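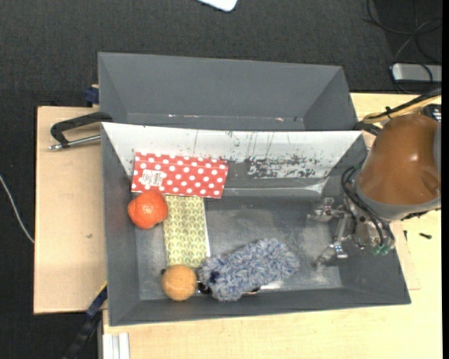 Two-bin station at Eltedora, with the finger gripper over the front bin

Bin picking testers wanted, part-time, starting in October

Hi! I'm Frans Vanhove and I run the gripper comparison at Eltedora. I'm looking for 3 people to come and help me put grippers through their paces, and you really don't need an engineering degree for it. You need patience, decent handwriting (or typing, I'm not fussy) and a willingness to watch an arm reach for a polka-dot packet again and again without drifting off.

So what's the job? We take a mixed load of stuff, soft things, round things, flat things, put it in a bin, and let the arm move it to the bin behind. Then we swap the gripper and go again with the same load. Right now we have 2 grippers in the running, which we call Bullmont and Millet after the folks who designed them. Bullmont has thin finger linkages and Millet is a suction cup design. I have my favorite, but I'm keeping quiet until the numbers are in.

We're aiming for 800 scored picks on each one. The pilot ran to 827 on Bullmont before I noticed I'd gone past the target, so please be better at stopping than I am!

A normal shift goes like this: you load the bin from a printed card, start the run, and mark each pick as clean, dropped, double or missed. If something gets stuck you hit pause, wait for the arm to park, and sort it out. Fluffy items and thin booklets are where I want the most careful notes. "Missed" on its own doesn't help me much, but "fingers closed on the fibers and slid off" is gold. The scoring happens in Plistine, our logging tool, which looks like it was built in a weekend (it was, by me) and takes ten minutes to learn.

You'd be a good fit if you:
- can stand or perch on a stool for a three-hour shift
- are okay with repetitive work and a bit of motor noise
- will tell me when my instructions make no sense
- are 18 or older and allowed to work in the US

Past lab or warehouse work is nice to have. If you can crimp a connector or swap a fingertip, tell me, there's extra bench time for that and it pays the technician rate.

Shifts are mornings or afternoons, your pick, and everybody gets paid for the safety walkthrough too. That one's on a Wednesday at 9 a.m. and you have to do it before your first run, no exceptions.

To apply, send me a short note through the Eltedora jobs page with "bin tester" in the subject line. Skip the cover letter. Just tell me which shifts work and about one time you had to do the same thing over and over and still got it right. I read all of them myself and I'll write back either way.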